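Gripper swap, part two

Quick one tonight, it's past 11 and I still have dishes.

So the Cleron fingers are out and the Mirnov ones are in. In sim only, the real pair is still sitting in a box at Serpil's place. Serpil Karaca did the mount file for me (thank you!!) and it loaded on the second try. First try the whole hand was sideways. My fault, wrong axis.

Mirnov: chunky. Blocky fingers, wide opening, slow to close. Cleron: thin, quick, slips on anything smooth. I ran 600 grasps with each over the weekend, same objects, same controller (Karabulut, default gains, didn't touch a thing). Mirnov dropped a lot less. Didn't expect that, I had it down as the boring option.

Wrist cam is my main headache now. With the Cleron set I hardly saw the fingers at all. Now they take up both bottom corners, and when the arm gets in close to something big and plain there's just nothing for the tracker to hold on to. Flat gray, one edge, good luck.
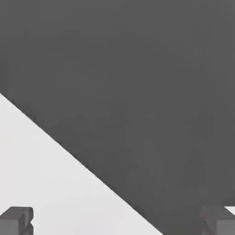
Tried moving the camera back around 20 mm. Helps a bit with the wide view, but then it clips the wrist on tight turns. Tilting it is next. Or a second camera on the base, but Rundance only takes 2 streams before it starts to lag and I'm already using one for the overhead.

Also the depth gets noisy on plain surfaces. Might put a checker texture on evrything and call it cheating.

To do:
- tilt test, 3 angles maybe
- slower approach speed
- ask Serpil if she can thin the finger tips in the file
- pick up the box!!

If anyone runs Karabulut with a wrist cam, what gains do you use? Mine shakes a little right at the end of the move and its driving me nuts.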